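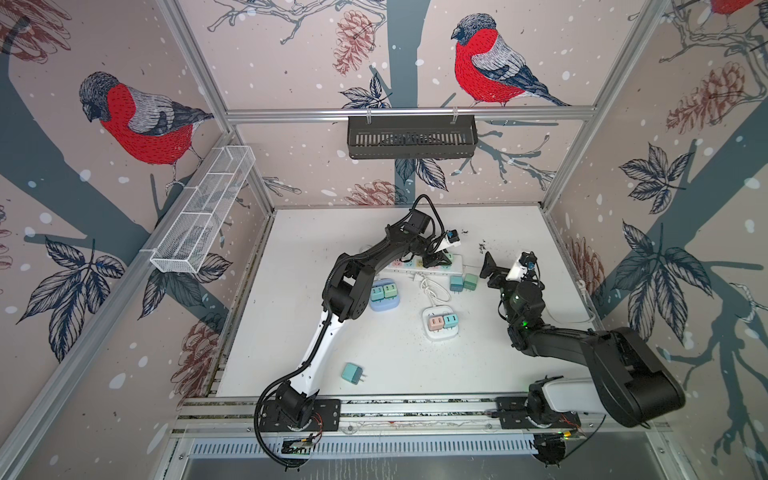 Cords, chargers and the drawer of doom

Quick ones this week, I have 31 other things to do before Tuesday.

Sort it first
Tip the whole drawer out on a table. Everything, even the dead batteries. Match each charger to a gadget you still own. No gadget, no charger. Old ones go to electronics recycling, not the trash can.

Label both ends
Masking tape and a marker. Fold the tape over the cord so it makes a little flag. Write what it's for AND the year you bought it. Plug end too, or you'll be crawling behind the TV guessing.

Coil, don't wrap
Big loose loops, wider than your hand. Never tight around the brick, it cracks the cord right at the neck. Bread bag ties work fine. So do toilet paper tubes, one cord per tube, stood up in a shoebox.

Power strips
Wipe with a dry cloth, unplugged. Scorch marks, a wobbly socket, a buzz? Toss it. Dont plug one strip into another. Space heaters go straight in the wall, every November I have to say this. 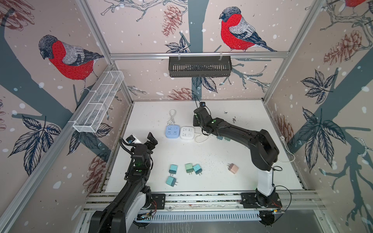
Sticky residue
Old tape goo on a cord: dab of cooking oil on a rag, wait 3 minutes, rub, then wipe off with a barely damp cloth. Unplugged, obviously. Keep it off the prongs.

Spare box
Keep one spare of each type, thats it. Mine lives in the hall closet, behind the vacum bags.

Anum Ghauri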